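Harkside rations its stationery

Harkside town council has voted to lock its stationery cupboard, ending a dispute that has taken up more meeting time this year than the bridge.

The new rule, agreed 52 minutes into what was billed as a brief session, requires staff to sign for anything beyond a single pen. The cupboard at the Doltberg Road offices will have 2 keys. Who holds the second is to be settled in August. 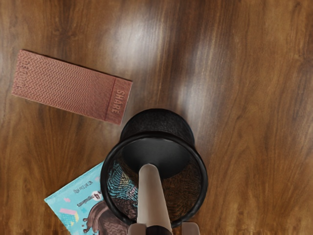

Fabian Eberhard, who proposed the measure, told members that the town spent $991 on pens and markers last year, for an office with nine desks. "Somebody is either writing a very long novel or supplying the whole county," he said.

Councilor Zaid Smadi voted against. He pointed out that the lock, fitted by Barbieri of Ernthorpe, will cost $180, and asked whether the invoice could be signed with a pen from the cupboard or whether he should bring one from home. The chair ruled the question out of order.

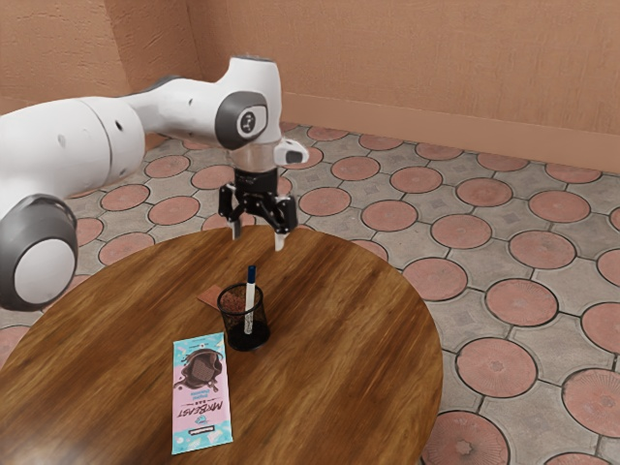

Residents in the public seats had come to hear about the bridge, which has been down to one lane since the winter. It was moved to the next agenda for lack of time.

Members did agree that an attendance sheet should be passed around before everyone left. It came back half filled in, and the pen that went with it did not come back at all.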